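Home Demonstrators Wanted (Part Time, Paid, Laundry Required)
Plukik Project, Skornitz office – posted December 4, 2018
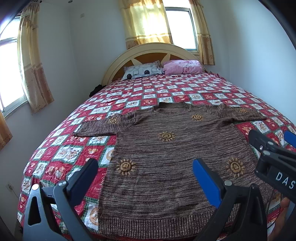
We are looking for people who will fold clothes at home, on their own beds, with a tool that is slower than their hands. We pay for this. Several applicants have written back to check that part, so we're putting it near the top.

Plukik is a project of Skeda, a small company working on software that learns to handle cloth. The software learns from recordings of people doing the job. It has by now seen a great many towels, which are rectangles and behave like it. Sweaters are another matter. A sweater has arms, it stretches when you pick it up by the wrong place, and whoever designed it never once thought of us. Our learning system currently folds sweaters the way a teenager does when told to clear the floor.

So we need more examples, from more bedrooms, with more kinds of knitwear. We collected 1537 usable recordings in the round that closed in October, and they came from 15 homes, most of which seem to have bought their clothes at the same store. We would like the next round to be less tidy. Loud quilts are welcome. Patterned curtains are welcome. A room with the sun coming straight in is welcome, and so is a gloomy one.

What the work is

You get a hand-held gripper with a camera on it. You hold it, you squeeze it, the two fingers close, and you use them to do what you would normally do with your fingertips. Each recording covers one garment, from laid out to folded. Then you shake the garment out, put it down some other way, and start again. A session is 49 folds. You may stop for coffee, and most people do, usually when they get to the first turtleneck.

The tasks in this round are:

Sweaters and cardigans, flat on a bed, front up
Sweaters and cardigans, flat on a bed, front down
The same, dropped in a heap first and straightened out with the gripper
Children's knitwear, if you have any in the house
Anything with embroidery, beads, big buttons or other decoration that catches

We care a lot about the last one. Raised stitching changes how cloth bends and where it can be pinched, and right now our system treats a decorated sweater as a plain one that is being difficult. If you own a holiday sweater with a pom-pom on the front, please say so in your application. It will count in your favor, possibly for the first time.

What we are looking for

You should be 18 or older and live within a reasonable drive of the Skornitz office or the Cuautle office, where the kits are picked up and dropped off. You need a bed or a large table you can walk up to from at least one long side, and enough light to read by. You need at least eight knitted garments of your own, or borrowed with permission. You should be able to stand and bend for an hour and a half with breaks, and be comfortable gripping a tool that gets heavier as the afternoon goes on.

You do not need any background in engineering. Some of our best demonstrators have worked in hotels, dry cleaning and costume storage. One of our worst wrote a chunk of the software, and has been asked to stick to that.

Left-handed people are strongly encouraged to apply. We have almost none, and the system has formed opinions.

What makes a good recording

Slow, plain movements. If you drop a sleeve, pick it up and carry on; do not start over. We want the recoveries as much as the clean folds, and people who fold perfectly every time teach the system very little about what to do when things go wrong, as they will. What we can't use is a recording where the free hand sneaks in to help. Everybody's does at first. The training afternoon is mostly about that.

There is no correct fold. If your family folds in thirds, fold in thirds. If your mother rolled everything, roll it. Please just stay with one method for a whole session, and write on the sheet which one it was.

Pay and hours

Demonstrators are paid $68 per completed session, plus the training afternoon at the same rate. Completed means you did the folds and uploaded the files. It does not mean we liked them – if a batch is unusable because of our equipment, you are still paid. Two to four sessions a week is usual, at whatever hours suit you and anyone who wants to sleep in the bed. The round runs for some 15 weeks. You would be a part-time employee for that time, with the forms that go with it.

We lend you the gripper, two batteries, a charger and a case. Normal wear is our problem. Please do not let the dog carry it.

Your home and your privacy

The camera is wide and sees more of the room than you'd think, windows and walls included. Put away mail, family photos and anything else you would rather we didn't look at. Other people should be out of the room while you record, unless they have signed the consent form too. You can ask us to delete a session within 30 days of sending it, with no reason given and no change to your pay. Recordings are used to train and test our own system and are not sold. Your name is kept in a separate place from the files.

We don't judge housekeeping. We are a company that can't yet fold a cardigan.

How to apply

Write to the Plukik desk through the contact form on the Skeda site and put "knitwear" in the subject line. Tell us which office is closer to you, the rough size of your bed, which hand you use, and what sweaters you have. A list is fine. A resume is optional, and a cover letter about your passion for innovation will be read by someone who would have preferred the list.

Those we pick will be invited to a short trial at one of the offices, with one gripper and three garments, lasting under an hour. Trials are paid too. Bring a sweater of your own that you find annoying to fold.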